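Visit report: Trusau film and bag plant, 9/25/23

The plant makes polyethylene bags from resin pellets on four blown-film lines, three of which were running. 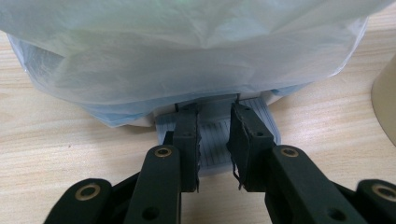
Nahom Ejigu asked at the start why the thinner grades still go out at the same price, and the answer was that resin is the smaller part of the cost on short orders. Changeover time is the larger part.

Pellets arrive by truck and are drawn by vacuum into two silos. Line 2, the oldest, was rated at 300 kg per hour when installed and now runs below that on recycled blends. Film thickness is checked across the full width by a rotating gauge above the die – a Sekier unit, fitted last year. Before that, operators cut strips by hand at each roll change.

Sealing and cutting are done in the next hall. The Kistunura machine was set to 710 mm bags, packed in cartons for a hospital laundry order. Seal strength is tested on samples from each roll, and the results are kept on paper.

Edge trim goes back into the extruder directly. Printed scrap is baled and sold to Shiferaw, some 4,000 kg in a normal month.

Noise in the extrusion hall made questions difficult, and the compressor room was skipped for lack of time. The storage racks are due to be moved in October, after which the loading dock will have a second door.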